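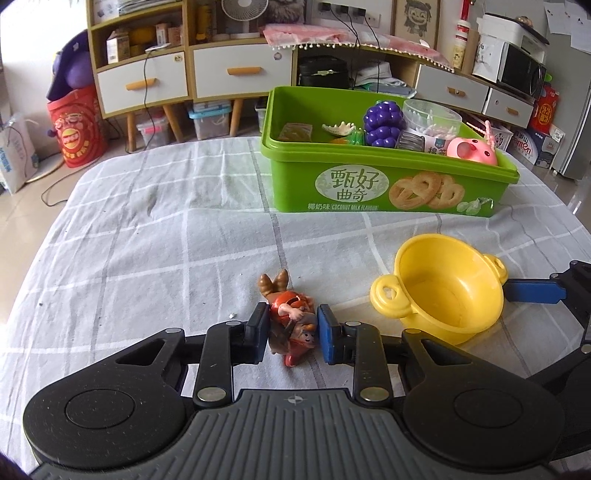 The Case for Renting Hand-Held Grippers by the Month

Solus wants people to buy its hand-held gripper kit, and I think most small groups should turn the offer down and rent the thing. I have had a rented pair since June. I like the kit. My complaint is with how it is sold.

The kit is simple enough to explain. You hold a gripper, do an ordinary chore with it, and the camera on it records what the fingers do. The recordings are then used to teach a robot arm. You don't need the arm in the room, so you can work on a bed with a plaid sheet, a toy pot and a cookie tin full of toys, and get material that looks like somebody's home. For a group of our size that is the whole appeal.

The fingers are good. They are black plates on metal pivots, and the rubber pads hold small, awkward shapes better than I expected. A toy figure with pointed ears and a round head is a fair test, and so is a tin where a bunch of plastic grapes sits near a tub of cotton swabs. Soft bedding makes it harder again, as the sheet wrinkles under whatever you are reaching for. I would sooner judge a gripper on that than on the painted blocks in the sales video.

The body is wide. In a narrow container you have to come in from above or tip your wrist, and with a gripper in each hand the two housings can knock together. Isla Tamihana, who has smaller hands than I do, got tired well before me and asked for a strap. Solus does not make one. Bhatt, the shop in Wilstead that rents the kits out, sews its own and includes it at no charge.

Now the money. A pair costs $1442 to buy, with the software license for the first year. Bhatt charges $64 a week, or a lower rate if you take a full month. On paper the purchase pays for itself in under half a year, and the Solus salesman made sure I knew it. But that sum assumes you record every week. We don't. We record for a couple of weeks, then spend much longer sorting through what we got and arguing over it. During that time a bought kit sits in a drawer and the license keeps running.

Pads wear too. We went through 2 sets, and Bhatt swapped them over the counter. Maximiliano Rivas bought his pair outright for the workshop in Kundham and waited 13 days for replacements by mail. He still says he would buy again, and he may be right for his case. He has people recording almost daily.

If you are in his position, buy. If you are in mine, rent for a month, use the objects you own in the room you have, and see how many usable recordings you end up with before you talk to a salesman. Solus could help by selling the license by the month and putting a strap in the box. I have written to them asking for both.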